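Section 4: Grouting and sealing your Kavley wall tiles

By now your tiles should be up, the spacers still in, and the adhesive left alone for a full day. If you've come straight here from Section 3, put the kettle on and come back tomorrow! Grouting is the part where a wall full of separate squares starts to look like a proper wall, and it's well worth waiting for.

What you will need
Kavley wall grout (one 5 kg bag)
Rubber float
Two buckets and a large sponge
Stalia clear joint sealant, for corners only
Soft dry cloth

4.1 Getting ready

1. Pull out every spacer. Check the low rows too, as they like to hide near the skirting.
2. Run a blunt stick along the joints and lift out any adhesive that has squeezed up. You want a gap at least two-thirds the depth of the tile.
3. Wipe the whole wall with a damp sponge and let it dry.
4. Open the windows, and lay dust sheets right up to the wall.

Note: If you chose one of the mixed-colour sets, try a small patch of grout behind a door first. A mid-brown grout calms a busy pattern down beautifully, while a pale one makes every single square stand out - both can look lovely, so it really is up to you. 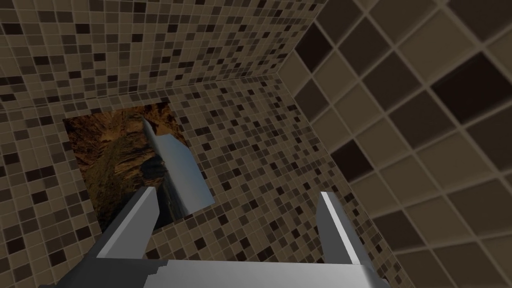
4.2 Mixing

5. Pour the clean water into the bucket first, then add the powder slowly. The bag tells you how much of each.
6. Stir until it looks like thick yoghurt, with no dry lumps at the bottom.
7. Leave it for five minutes, then stir again. Please don't skip this second stir, it makes the grout so much easier to spread.

Caution: Grout powder irritates eyes and skin. Wear gloves and a dust mask while mixing, and keep children and pets out of the room.

Mix only what you can use in half an hour. Once it starts to stiffen, throw it away. Adding more water weakens it and leaves the joints patchy.

4.3 Filling the joints

8. Load the float and push the grout in at a slant across the joints, working up from the bottom in patches as wide as your arm.
9. Go over each patch twice, the second time with the float held nearly upright to scrape off the extra.
10. Stop short of the inside corners. These get sealant, as explained in 4.5.
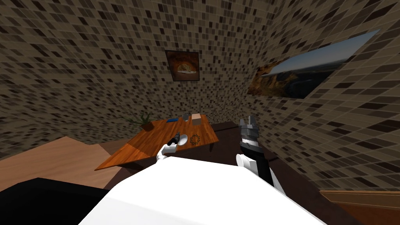 4.4 Cleaning off

11. Wait until the grout on the tile faces turns cloudy, usually 15 to 20 minutes.
12. Wipe gently in circles with a well-wrung sponge. Rinse it in the second bucket after every few strokes.
13. When the wall is dry, buff off the last of the haze with the cloth. This is the best bit - the colours come up wonderfully.

Note: Small mosaics have far more joint than large tiles. One of our 1,280-piece sets can easily take two rounds of cleaning.

4.5 Corners

14. Leave the grout to harden for 24 hours.
15. Stick masking tape down both sides of each inside corner.
16. Run a thin, steady line of Stalia sealant from top to bottom and smooth it with a wet finger.
17. Peel the tape away while the sealant is still soft. 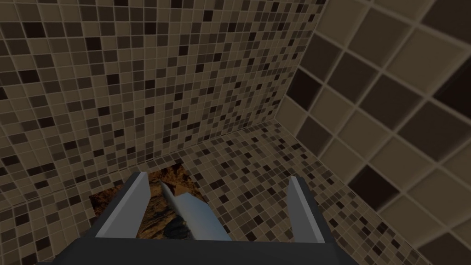
Caution: Never use grout where two walls meet, or where a wall meets the floor. Walls move a little through the year and the joint will crack.

Keep the wall dry for three days before you hang anything on it or push furniture back. For drilling through finished tiles, go to Section 5.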